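Transaction categorization

Transaction categorization is the automatic sorting of bank and card payments into spending groups such as groceries, rent, transport and entertainment. Banks and budgeting apps use it to draw spending charts, send alerts and, more and more, to support decisions about overdrafts and credit limits. Vendors usually describe it as a way of helping people understand their money. Independent evidence that it does so is thin, and much of what is written about its accuracy comes from the companies that sell it.

The practice is also called transaction classification or, when merchant names and logos are added at the same time, transaction enrichment. The terms are used loosely. Some firms say "enrichment" for what is only a cleaned-up merchant name.

How it works

A card payment reaches the customer's bank with a small amount of data attached: an amount, a date, a string of text naming the merchant, and a four-digit merchant category code. The code is assigned when the merchant signs up to take cards, and it describes the business as a whole. A gas station that sells hot food, phone chargers and lottery tickets will normally have a single code for all of them. Transfers between bank accounts may carry no code at all, only a name and whatever reference the sender typed.

The simplest systems map each merchant code to a spending group through a table. Rule-based systems add a list of text patterns, so that a payment containing a known store name is sent to a fixed group whatever its code says. Later systems use statistical models trained on payments that have already been labeled, either by paid staff or by customers who corrected a wrong guess. Most products on the market are a mix of the three. Marketing material tends to mention only the last.

None of these methods sees what was bought. Item-level data stays with the store unless the customer scans a receipt or the store agrees to share it, and few stores have shown much interest in doing so. A charge at a large supermarket is filed as groceries even if the whole of it went on a garden hose and a birthday card. Claims that an app can tell a customer how much he or she spends on snacks or cleaning products should be read with this in mind. 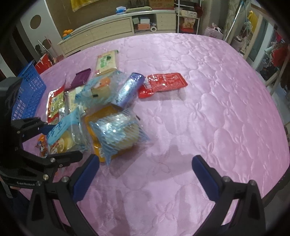 Packaged snacks on a pink quilted cover. Bank payment data does not normally list individual items.

Category schemes

There is no common list of spending groups. A bank may offer ten groups and a budgeting app several dozen, and the same coffee can be "eating out" in one and "groceries" in the other. Moving from one provider to another usually means that past charts no longer match new ones. Several attempts at a shared scheme have been announced by trade bodies and software firms, with little sign that their members adopted them in full.

The choice of groups is often presented as neutral. It is open to argument. Whether gambling has its own group or is folded into "entertainment" affects what a lender sees at a glance, and whether a pharmacy purchase is "health" or "shopping" changes how much of a customer's spending looks optional. Payments to relatives are a particular problem. They may be gifts, loans, rent or shared bills, and most schemes put all four under "transfers" and leave them out of the totals.

Clurine and the Tjoa scheme

One frequently cited commercial system is Tjoa, a labeling scheme and software product from the Boston company Clurine. The company was started by Stavros Christodoulou, who had earlier worked on payment reconciliation software, and Pantelis Christodoulou, who wrote the first version of the rules. Tjoa sorts payments into 53 groups arranged on two levels. Customers of a bank using it normally see only the upper level.

Clurine promoted Tjoa as able to place "virtually every" everyday payment correctly. The main public support for this was a test file of 2,519 payments which the company labeled itself and then ran through its own product. The file was never released in full. Payments that the company's staff could not agree on were dropped before scoring, which removes the very cases in which a customer is most likely to be misled. The published summary also counted a payment as correct if the upper-level group matched, even when the lower-level group was wrong.

Pantelis Christodoulou defended the method in a note on the company's site, arguing that a payment two trained people cannot place has no right answer and so cannot be scored. Critics replied that the customer still sees an answer on the screen, stated with the same confidence as all the others. The company has since added an "uncategorized" label, although banks can switch it off, and a spending chart with a large gray slice is not popular with marketing departments.

Use at Troston

The lender Troston adopted Tjoa for its mobile app and later extended it to reviews of overdraft limits. The bank said at launch in March that the feature would "put customers back in control." It did not say what it would measure to find out whether this had happened.

Complaints posted on the bank's customer forum followed a pattern familiar from other lenders. Freelancers reported that payments from clients were treated as transfers from friends and left out of income. Customers who paid a roommate for utilities found that their household costs appeared to be close to nothing. People who withdrew cash early in the month saw the entire sum filed under "cash," a group that describes how money left the account and says nothing about where it went. Troston answered that customers could correct any label by hand. It later confirmed that hand corrections changed the customer's own chart and were not passed to the overdraft review.

Stavros Christodoulou told a trade newsletter that Tjoa had been built for budgeting and that what a bank did with the output was the bank's affair. Clurine's sales brochure from the same period listed credit decisions among the product's suggested uses.

Measuring accuracy

Accuracy figures are hard to compare, and most should be treated as advertising. A figure may refer to the share of payments labeled correctly or to the share of money labeled correctly, and the two can be far apart in an account where one rent payment outweighs a month of bus fares. Regular payments are easy to label and arrive in large numbers, so a system can score well by recognizing the same handful of subscriptions and chain stores again and again. Small local merchants, market stalls and payments taken through someone else's card reader do worse. These often show the name of the payment company in place of the seller.

Customer corrections are sometimes offered as a form of quality check, with a low rate of corrections taken to mean few mistakes. The more likely reading is that most customers never open the screen. A lender that reports corrections without reporting how many people looked has reported very little.

Effects on customers

Supporters say that seeing spending broken down by group leads people to spend less. Some customers do report this. The people who use such tools regularly have chosen to do so and may have been planning to cut back anyway, and the surveys quoted by vendors rarely try to separate the two. Alerts have a similar problem. A warning that "eating out" is higher than last month may be prompted by a single group meal for which everyone else has already paid the customer back.

Privacy is a separate concern. Payments to clinics, unions, churches and lawyers can be revealing, and giving them a tidy label makes them easier to search. Providers often say that labeled data is shared only in combined form. The contracts behind such statements are seldom public.

See also
Merchant category code
Budgeting software
Overdraft
Payment reconciliation

This article was last reviewed on 2024-08-18. The section on category schemes needs additional sources that are independent of vendors.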